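5. Recording demos by remote control (sim)

Applies to the Trultier teleop panel with the Pakholm sim scenes. For hand guiding on the real arm see section 4. Do the gripper check first, every session. Yes even if somebody did it in the morning.

Before you start
Leader handle plugged in, status light solid.
Scene loaded from the Garex folder, not from your own copy. Local copies drift and the demos won't merge.
Port set to 1019. If the panel says "no follower" it's nearly always the port.

5.1 Connect
1. Open the panel. Pick the scene, hit Load.
2. Wait for the arm to settle. Don't touch the handle yet.
3. Hold the handle in roughly the same pose as the arm on screen. Press Sync.
4. Move slowly left, then right. Arm should follow with no jump.

CAUTION: if the arm jumps on Sync, let go and press Stop. Don't try to catch it. On the real arm the same habit will hurt someone.

5.2 Record a pick
1. Press Home, then Record. Timer goes red.
2. Bring the gripper over the object, fingers down. Stay high over the table until you're clear of anything tall.
3. Open the fingers a little wider than the object. For thin stuff a small gap is plenty, wide open just knocks the neighbors.
4. Line up the fingers across the object, not along it. Turn the wrist now, before you go down.
5. Lower straight. Pause. Close.
6. Lift, hold still for a beat, press Record again to end.

Target is 46 good demos per object. Keep each one under 16 seconds, the trainer trims anything longer and you loose the lift.

Note: pauses are fine. Wiggling is not. If you overshoot, back off and come in again smoothly, or bin the take.
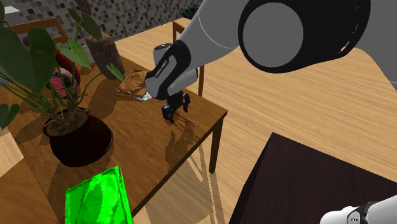
Fig. 5-2. Gripper pointed down over the table, fingers slightly open, thin red sticks close to the fingertips.

5.3 Keep or bin
Keep: clean grasp, object clears the table.
Bin: dropped object, table contact, any jump in the arm path. Also bin takes where you changed the camera view halfway thru.
Press K or B right after the take. Unmarked takes get skipped at export.

5.4 Export
1. Stop the session first. Exporting with the arm live gives you a broken last file.
2. Export > All kept. Put your initials in the name.
3. Copy to the Wu share.

Note: the September build forgets the handle offset after export. Redo 5.1 step 3.

Sync problems that won't go away: ask Onyekachi Edet, and send the log along with it.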